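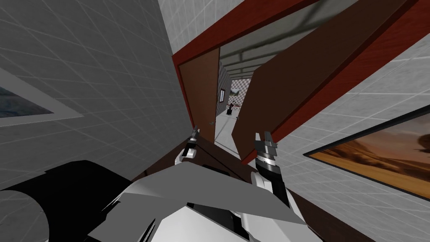
Doorway run in the sim, two-arm unit, door opening toward the robot.

Two-arm mobile unit for door and cart work – worth the money or wait?
Forum: Equipment planning and budgets

gridlock_74
August 19, 2023
Our site wants a quote on the desk before the fall budget closes, so I'm asking people who have paid for one of these. We run a small records and supply building with long corridors and a lot of doors that are not automatic. The pitch from the Skumura reseller is a two-arm mobile unit that opens doors, goes through and brings carts back. Lease is 1586 a month on a three-year term, with the simulation package thrown in. The picture at the top is from the sim. I'm supposed to take it to my boss as evidence.
I'm not convinced. What did yours cost you after the first invoice?

mop_and_bucket
Rendered door. No closer on it that I can see, no weatherstrip, no kid's backpack on the floor. I'd ask for the same run on one of your doors before I signed anything.

hallway_econ
The sim package isn't a freebie, check the renewal line. We had the same deal from a different reseller and in year two it showed up as 518 per seat per month. We had three seats and one person who ever logged in.
Other stuff that wasn't in our quote:
Floor survey
Spare fingers for the grippers (they wear, they are not cheap, and they went on backorder in March)
Extra insurance rider
Somebody's time. A lot of somebody's time.

gridlock_74
Thanks, the renewal line is exactly the kind of thing I was afraid of. It says "subject to then-current pricing" and that's all it says.

torque_wrench_ohio
Going to push back a little on mop_and_bucket. Sim is how you plan this stuff now. You can try a door that swings toward the robot, which is the hard case because the thing has to back off and make room while it still has hold of the door or gets a finger behind the edge. We found out in sim that our base was too wide for two of our storerooms. Would have been an ugly thing to learn after delivery.

mop_and_bucket
A tape measure would have told you that.

torque_wrench_ohio
It would have told me the width. It wouldn't have told me where the arms end up while the door is moving. Look at the picture, both grippers are up front, and that panel is taking up the right part of the opening. What's left to see through is a pretty narrow slice. That's a useful thing to look at before you spend money.

gridlock_74
Useful for me as a planner, sure. I don't see how it's useful for me as the guy defending the number. A still doesn't tell my boss whether the robot got through. The reseller says the success rate is "high" and when I asked for the count of tries he sent me a brochure.

pallet_jack_off_duty
Has anyone priced just putting openers on the doors? We had Barbier do ours. 12 doors, one visit a year for service, and any dumb cart robot can use them. So can people with their hands full. I never understood why you'd buy arms to fix a door problem.

hallway_econ
Same question here. If the arms are only for doors, the openers win. If the arms also do shelf work then it gets closer, but then you need to price the shelf work separately and see if it stands up by itself. Ours didn't.

torque_wrench_ohio
Openers are fine until the building isn't yours. Our landlord said no to touching the frames. Also some of ours are fire doors and every change is a permit.

gridlock_74
We own the building, so that's less of a problem. A few are fire doors though. I'll get a Barbier quote either way.

lurker_bay_3
Did you look at Lidari? Their one-arm base is cheaper, and they'll do a paid trial on site, 60 days, with the fee credited if you buy. One arm was slower on the doors that open toward you, and it gave up on the heavy one by our loading dock. But I had real numbers from my own floor at the end of it, and I could say no without a fight. I said no.

mop_and_bucket
Best post in the thread.

torque_wrench_ohio
One arm will always be bad at that door. You tested the cheap one and decided the idea doesn't work.

lurker_bay_3
I decided that one didn't work for my doors at that price. I'd trial a two-arm if somebody would let me. Ernetti told me they don't do trials under five units, so that was a short call.

gridlock_74
OK. What I'm going to do is ask Skumura's guy for a trial on our three worst doors, with every try logged, and a fixed price on the sim seats for the full term. If he says no to both I'm putting openers in the budget and leaving the robot line at zero for this year.

torque_wrench_ohio
Ask for one seat, and get the spare fingers in writing while you're at it. Two sets.

hallway_econ
Three sets.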